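Preparing the tables: an interview with Anitha Gowda

The Illmont Learning Centre lends its building boards, bricks and printed pattern cards to 28 schools and libraries in the Terkton area. Anitha Gowda has managed the loan service for four years and also sets out the Centre's own activity room. She spoke to the members' bulletin on a Sunday afternoon, shortly before the room opened for the new term.

The service holds 131 large baseplates, most of them square and green. Ms Gowda regards them as the part of the collection that receives the least thought from borrowers. "People ask about the bricks," she said. "They want to know how many colours there are and whether there are wheels. The board is what everything stands on, and if it slides, the session is spent pushing it back."

Her answer is tape. Each board used in the activity room is fixed to the table before visitors arrive, with strips placed at the edges so that the studs remain clear. She prefers a pale masking tape to anything stronger. "I tried a double-sided tape from Wumex in my first year. It held very well, and we spent a morning getting it off the table. Masking tape lifts in one piece if you pull slowly."

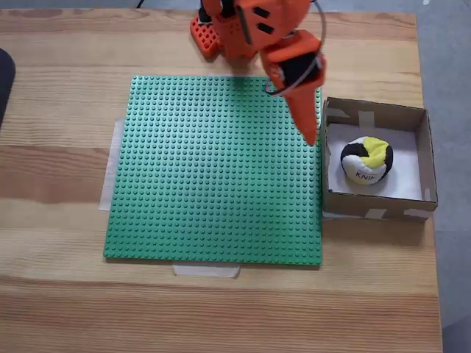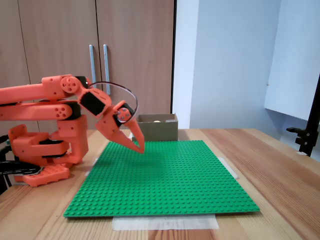

The green baseplate taped to the wooden table, Illmont activity room.

The tables themselves were a matter of some discussion. The room had previously been furnished with white folding tables, which Ms Gowda found too bright under the ceiling lights. The present wooden tops came through the Kamath bequest, which provided 2665 pounds for furniture. "A green board on wood is easy on the eye," she said. "You can see the edge of it from across the room, and small pieces do not vanish against the table."

Asked whether boards should be issued with a model already started, she was firm that they should be left bare. The pattern cards, of which the service now has 707, are handed out separately. "A child who finds four walls already built will put a roof on them. I would like to see what else they had in mind."

Boards returned from loan are washed in lukewarm water with a soft brush, and left on a rack overnight. Tape residue is the most common fault – usually along the underside, where borrowers forget to look. Schools wishing to reserve boards for the spring should write to the loans desk by the end of October.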